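Robots and Their Rules
A reading page for young visitors, from the Plonudum Learning Service

What is a rule for a robot?

You follow rules every day. You walk in the hallway, you wash your hands before lunch, and you wait for the signal before you cross the street. Rules help people share a space safely. Robots that work near people need rules too.

Some rules are written for the people who build robots. Some are written for the people who use them. When many people in many places agree to follow the same written rules, those rules are called a standard. A standard may say how a stop button must work, or what a warning sign should look like.

Rule one: Know where the arm can reach

A robot arm can stretch, bend and turn. The space it can reach is called its work area. Before the arm is switched on, the person in charge must know where this area begins and ends. In the Plonudum workshop, the work area is marked on a plan that hangs by the door. Visitors stand outside it whenever the arm has power.

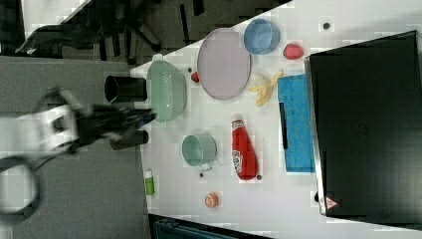

The work area is usually larger than people expect. An arm that is folded up may look small, but it must be given enough room for its longest stretch. Backpacks, coats and snacks are kept well away. Hands are kept away as well, even when the arm is still. A robot that is not moving may simply be waiting for its next instruction.

Rule two: Slow down near people

A fast arm has more force than a slow one. You can test this idea with a ball. If you roll it gently into a pillow, the pillow hardly changes shape. If you throw it, the pillow is pushed in.

At Plonudum, the arm may travel no faster than 200 millimeters each second when a person is close by. That is less than the length of a sheet of notebook paper. When the room has been cleared and checked, the limit rises to 300 millimeters each second. Only a trained adult may change the setting.

Rule three: Hold things with care

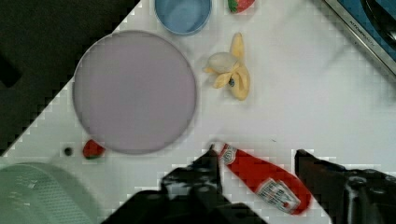 Gripping is a skill that robots must be taught. If the fingers squeeze too hard, an object may break. If they squeeze too little, it may fall. A good program also tells the fingers how wide to open before they close. The two black fingers on either side of the red toy ketchup bottle are spread apart, with the bottle between them. A flat plate is a different problem from a bottle, and a toy banana with its peel spread out is different again. For this reason, each new shape is tried at low speed first.

Toys are good objects for practice. They are light, and they have no sharp blades or hot liquids. Ynyr Humphreys, who wrote the workshop rules, asks every team to practice with safe objects before using anything made of glass.

Rule four: Check the table first

A tidy plan comes before a tidy job. The person in charge looks over the table before each session and asks a few questions. Is everything here that should be here? Is anything too close to the edge? Has someone left a pencil or a cup behind? If something is not on the list, it is taken away while the power is off.

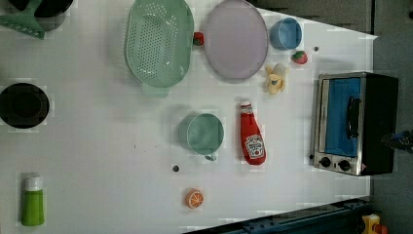

A toy kitchen seen from above, with a colander, a plate, play food and a toy toaster oven.

The list is kept on paper, and the person who did the check signs it. Writing things down is part of good practice - it lets the next team see what was done and when.

Rule five: Someone must be able to stop it

Every robot in the workshop has a stop button. It is large, it is red, and nothing may be placed in front of it. One adult stays beside it for the whole session. Anyone in the room may call out "Stop!" and the adult will press the button at once. It is never wrong to call out.

After a stop, the robot may not start again by itself. Salvador Simões, the workshop leader, must first look at the arm and the table. Then he tells everyone in a clear voice that the arm is about to move.

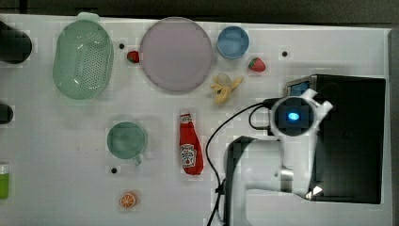
The white robot arm over the table. A black cable runs down from its gripper head.

Words to know

Gripper: the part of a robot arm that holds things.
Standard: a set of written rules that many people agree to follow.
Work area: all the space that a robot arm can reach.

Something to try at home

Ask a grown-up to be your robot. Write 5 instructions for moving a spoon from one end of a table to the other. Your robot must do exactly what you wrote and must freeze when you say "Stop!" Then read your instructions again and decide which safety rule you would add.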